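Manach Residents' Services
Household Guidance: Cartons, Boxes and Short-Term Storage

Prepared by Liliana Zanetti, Household Programs
Reviewed February 2020

Purpose of this guidance

Residents moving into or out of Manach buildings use a considerable number of cardboard cartons, and many of those cartons remain in service for months afterward as bins, file boxes and holding places for donations. The following advice applies to cartons used inside suites, in storage lockers and in the shared workroom on the ground floor. It replaces the sheet distributed last April.

Selecting a carton

Choose a carton according to the weight of its contents. Books, tinned food, tools and dishes belong in small cartons. Bedding, cushions, winter coats and lampshades may be placed in large ones. A large carton filled with paperbacks cannot be lifted safely by one person and will usually fail along the bottom seam.

Corrugated board is sold in single-wall and double-wall grades. Single-wall board is adequate for clothing and linens. Double-wall board is recommended for kitchenware and for any carton that will be stacked. The grade can be checked at a cut edge, where one or two rows of fluting will be seen between the flat liners.

Used cartons are acceptable if they are clean and dry. Press the board near each lower corner with the thumb. Board that dents easily or feels spongy has been damp at some point and should go to recycling. Cartons that have held produce or meat are not to be reused for fabrics, paper or toys.

Taping the base

Close the short flaps first and then the long flaps, so that the long flaps lie outermost. Run one strip of packing tape along the centre seam and carry it at least a hand's width up each side. For heavier contents, add a strip along each of the two end edges, so that the tape forms the shape of a capital H. Masking tape and painter's tape lose their grip in cold lockers and should not be used on a base.

Interlocking the four flaps without tape is suitable only for the top of a carton, and only where nothing will be placed above it.

Cutting openings

An opening in the side of a carton allows the contents to be seen or reached without lifting the lid. It also removes part of the wall that carries the load, and residents are asked to plan the cut before picking up the knife.

Mark the opening in pencil with a ruler. Leave a margin of uncut board on all sides. The lower margin matters most, as it keeps the contents in place and ties the two corners together. Where a carton is to hold anything heavier than linens, the lower margin should be at least the width of a hand. Thin margins tend to bow outward and may be reinforced with tape on the inner and outer faces.
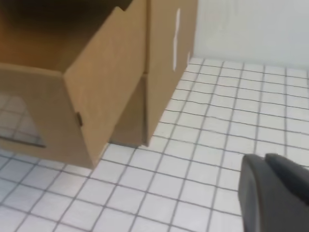
Household Guidance, No. 26

Large window openings of this type suit light, bulky articles that will not slide out through the side. A carton cut in this way should stand by itself on the floor and should not be placed under another. Small slots are a different matter. A narrow slot kept clear of the corner fold has little effect on strength, and a pair of them on opposite sides can serve as finger holds for an empty or lightly filled carton.

Use a retractable knife with a fresh blade and cut in several shallow passes, with the free hand behind the blade at all times. Slip a piece of scrap board inside the carton to protect the opposite wall. Retract the blade between cuts. Ermanno Negri keeps two retractable knives and a steel ruler in the workroom, and these may be signed out at the desk. Blades are to be returned to him for disposal and are not to be placed in household garbage.

Finishing ragged edges

Torn or uneven edges catch on sleeves and shed dust. Trim loose paper with scissors, then fold a length of paper tape over the edge, half on each side, and smooth it down with the back of a spoon. If the bottom edge of a carton is uneven, set the carton on a level surface and check whether it rocks. A carton that rocks can be used for recycling collection but should not be used for glass.

Labelling

Place labels on two adjacent sides near the top corner, so that at least one can be read when cartons are set against a wall. Write the suite number, the room and a short statement of the contents. "Kitchen, baking pans and cooling racks" is useful; "Miscellaneous" is not. Remove or cover any earlier label, particularly one bearing a postal address. Old labels come away cleanly after brief warming with a hair dryer on its low setting.

Placement on tile and concrete floors

Cardboard draws moisture from the surface beneath it. On tile, dry the floor fully after mopping before any carton is returned to its place. On concrete, raise cartons on slats or a rack. Leave a hand's width between cartons and an exterior wall so that air may circulate, and keep the space in front of baseboard heaters entirely clear.

Food in paper packaging, including flour, rice and pet food, should be moved to lidded tins or jars before storage. Cartons left open on the floor should be looked over each season for silverfish and for signs of mice. Loredana Cocco will arrange an inspection on request.

No more than 4 cartons may be stacked in a locker, with the heaviest at the bottom.

Lifting and carrying

Test the weight by tilting the carton before lifting. Bend at the knees, hold diagonally opposite corners and keep the load close to the body. Do not lift a carton by a cut opening when it is full. Hand trucks are available at the Sorrentino Street entrance and must be returned the same day. The service elevator should be booked with Guido Cocco for any move of more than a few cartons.

Recycling

Remove plastic tape and plastic liners. Slit the base tape, flatten the carton and place it in the cardboard bin in the Pisetti Wing. Paper labels may be left on. Board stained with grease or paint is not accepted for recycling; food-soiled board goes in the green bin in small pieces, and painted board goes in the garbage. Cartons must not be left in corridors or stairwells at any hour.

Sound cartons that are no longer needed may be left flat on the exchange shelf beside the workroom door.

Inquiries

Questions concerning lockers and the workroom may be directed to Remo Rizzi at the residents' desk, extension 3856. Printed copies of this sheet are available there in regular and large type.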